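Tokano cell - setup and care notes

These notes are for the simulated Tokano cell, the one with the tiled wall and the plain dark grey floor. Mal-soon Yeom looks after the cell file; Olga Prieto checks the camera settings every Friday.

Before a run, load the Surness room first and the robot second. Set the camera height to 700 mm and reset the joint offsets to zero.

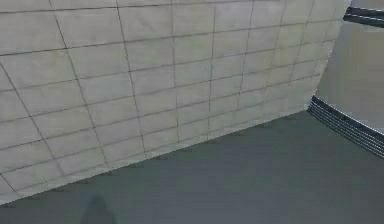 If the body drifts after a reset, open the base settings and put the damping back to 160. Do not edit the room mesh for this - it is shared with Loklow.

Known problem: the seam between tiles and floor has a stepped edge. Please leave it until build 474 is merged. Keep the last 4 backups of the cell file.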